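From the Repair Bench: How to Seat a Processor Without Holding Your Breath

The Feltberg Tinkerers' newsletter has received 11 letters on the subject of processors since the last issue, which is 11 more than we received about my three-part series on cable ties. I can take a hint.

Most of the letters come from people who bought a secondhand board, bought a secondhand chip to go with it, and then put both in a drawer for several months out of fear. I understand the drawer. I have a drawer. Mine held a perfectly good desktop board from September until last week, and every time I went looking for batteries it looked back at me.

The fear is about the pins. On the boards most of you are writing about, the chip itself is flat on the bottom and the fine springy contacts live in the socket, where they wait for somebody to drop a screwdriver. Margareta Manole, who taught the Tatcombe evening class for years, used to pass around a board with a bent corner and make each of us look at it under the magnifier in silence, like a family viewing. She straightened it in the end with a sewing needle. It took her 90 minutes and she did not speak to us during any of them.

So, the routine. Put the board on something firm at a height where you don't have to stoop. Unplug everything. Clear away the coffee (I mean it, Flolcombe branch). Release the lever, swing it back, and lift the metal frame that holds the chip down. Keep your fingers out of the socket. If you want to know what the contacts feel like, I can tell you they feel like buying another board.

Pick the chip up by its edges and find the little triangle in one corner. Find the matching mark at the socket, and check the notches along the sides as well. Then look at all of it again, because the first look was mostly hope.

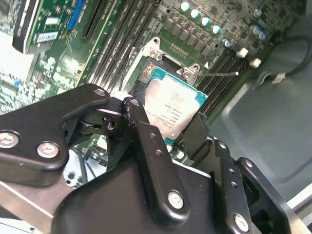
Lower the chip straight down and let go. It should lie flat under its own weight. If it rocks, lift it out and start over, and resist the urge to encourage it with a thumb. Sliding it into position is also out. You are setting down a sleeping cat — no nudging.

Once it is flat, bring the frame down and close the lever. The lever will push back harder than seems decent, and there may be a creak. Every one of the letters mentions the creak. On a chip that is sitting properly, a bit of resistance is normal, and the noise is just the hardware's way of adding to your evening.

Cooler and paste will have to wait for the next issue, partly for space and partly because Vũ and I still disagree about how much paste is enough. His answer is a pea. Mine is a smaller pea. Letters on this are welcome, though I'd ask that they run shorter than the last batch.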